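# Kesham Room, after the refit

The landlord's flyer promised "a bright industrial loft for creative teams." I have toured enough of these to know that usually means someone pulled down a drop ceiling and raised the rent. Jhun Saludo talked me into a Saturday visit anyway, and I went with low hopes and a notebook.

The white paint is everywhere, beams included. It does bounce the light around, I'll give them that. Whether it still looks this clean after two winters is another matter.
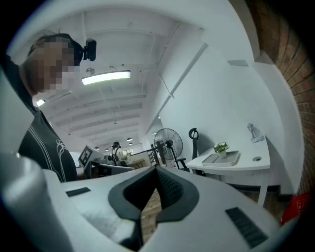

*Ceiling beams, the long LED fixture and the one stretch of brick they left bare. Brown wood floor underfoot.*

The brick is the best thing in the place, and of course there isn't much of it. Balthasar Grabner likes the small pendant lamps toward the back. I think they're decoration. Try reading a contract under one in November.

White tables on thin legs also seem to be compulsory now. Fine for a laptop, but I'd want to lean on one before ordering more.

Asking price is 635 a month plus a 300 deposit, and cleaning is extra at 60. I asked what the cleaning covers and am still waiting to hear.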